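Chapter 7
How Surfaces Treat the Light

Before you start

In this chapter you will need the idea of the ray, which was introduced in Chapter 5, and you should remember how to draw a normal to a line. If you are not sure about it, go back to page 77 and repeat the two drawings there. A protractor and a soft pencil are enough for the first half of the chapter. For the second half you will also want a torch, a sheet of white paper and a small flat mirror.

7.1 A room in Bander

The public library in Bander has a reading room on the ground floor, with windows on one side only. Some years ago the tables were covered with a black polished glass, and the readers complained that their eyes became tired. The town sent a technician, Iker Villanueva, with a light meter of the make Gilteck. He placed the meter on the table nearest to the windows and it showed 802 lux. On the table at the back wall it showed 122 lux. For reading, one would think that the people close to the windows had the better seats, but the most complaints came exactly from there.

The amount of light was not the problem. The polished glass sent the light of the windows directly into the eyes of the readers, so that beside each white page there was a second window, lying on the table. When the glass was taken away and a dull grey cloth was put in its place, the meter was read again at the same hour of the morning and the number was almost the same. Yet the complaints stopped.

This small story contains the main subject of the chapter. When light arrives at a surface, three things can happen to it. It can be thrown back, it can go through, or it can be taken in by the material and turned into heat. In most cases all three happen together, in different shares. The cloth and the glass received the same light, but they did different things with it.

7.2 Throwing back: the mirror way and the scattering way

Take the torch into a dark room and point it at the mirror. On the wall you will find a bright spot with a clear edge. Now point it at the sheet of paper. The spot on the wall is gone, but the whole room has become a little lighter, and you can see the paper from any place where you stand.

The mirror returns each ray in one direction only. We call this regular reflection. The paper is rough when we look at it through a microscope, and so each ray meets a small piece of surface which is turned in its own direction. The rays go back to all sides, and we call this diffuse reflection. Please note that the law of reflection is not broken by the paper. At each small piece the two angles are equal, as before. It is only the pieces that do not agree with each other.

Many ordinary surfaces stand between these two cases. A floor can be dull for the most part of its area and still give back a bright spot, if the lamp, the floor and the eye have the right positions. Move your head and the spot moves with you, which a stain of paint would never do.
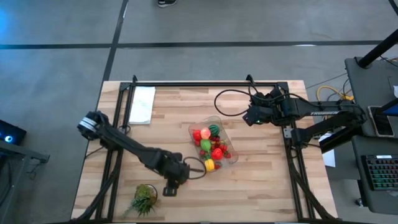
Figure 7.1 Light wooden tabletop over a smooth grey concrete floor. Look for the small white spot of glare on the floor beyond the table.

Painters of houses know this middle region well, and they have their own words for it: matt, eggshell, satin, gloss. The words are older than any instrument. Today a gloss meter can give a number for each of them, but the painter who tilts a sample card under the window is doing the same measurement with his eye.

7.3 Going through

We now turn to the light which is not thrown back. A material is called transparent if the rays pass it in good order, so that we can recognise the things behind it. It is called translucent if the light passes but the order is lost, as with baking paper or the glass of a bathroom door. If no light passes, the material is opaque. The plastic bin in Figure 7.2 belongs to the first group, for its walls let us see the background lights through them, while the toy fruits in front of it are opaque and hide what they cover. Still, we have no difficulty to see where the bin is. A perfectly transparent body would be invisible, and real ones betray themselves at the edges and at each place where the wall changes its direction - here the moulded recess for the hand, near the top rim, is such a place. 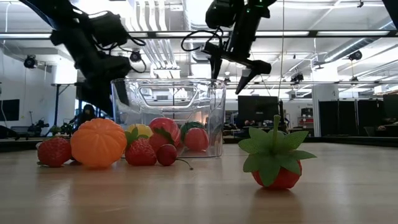
Thickness must be considered also. A single sheet of window glass looks without colour, but if you look into it from the narrow side it is green. The makers at the Fokel glassworks keep a pile of 388 thin sheets at the entrance for visitors. From the top of the pile one can see nothing but a dark green, although each sheet alone seems clear as air. Every sheet takes only a small part, and the next one takes a small part of what remains. In section 7.6 we shall write this as a formula.

7.4 Shine, shade and colour on one body

On a curved body we can often find several effects side by side. The part turned to the lamp is bright, the part turned away is dark, and on a glossy skin there are small white highlights in addition. The highlights are regular reflection at the outer surface. The light in them has not entered the coloured material, and for this reason they show the colour of the lamp. The rest of the light goes a short way inside, loses some of its colours there and comes out scattered. It is this second light which tells us that a thing is red or yellow.

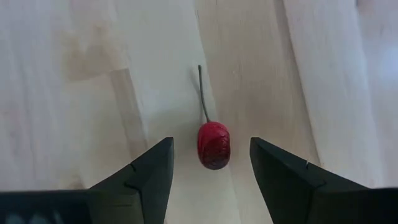
Figure 7.3 A glossy red cherry shape: bright red with small highlights above, dark maroon below.

The teacher Bukhari, whose drawing course was used in many schools, asked her pupils to leave the highlights as bare paper and to put them in their place before any colour was mixed. It is good advice for us as well. In the drawings of this chapter, mark first the point where the mirror rule sends the lamp into the eye. After that, draw the shading as a separate step, with the soft pencil, and let it become darker little by little as the surface turns away from the light.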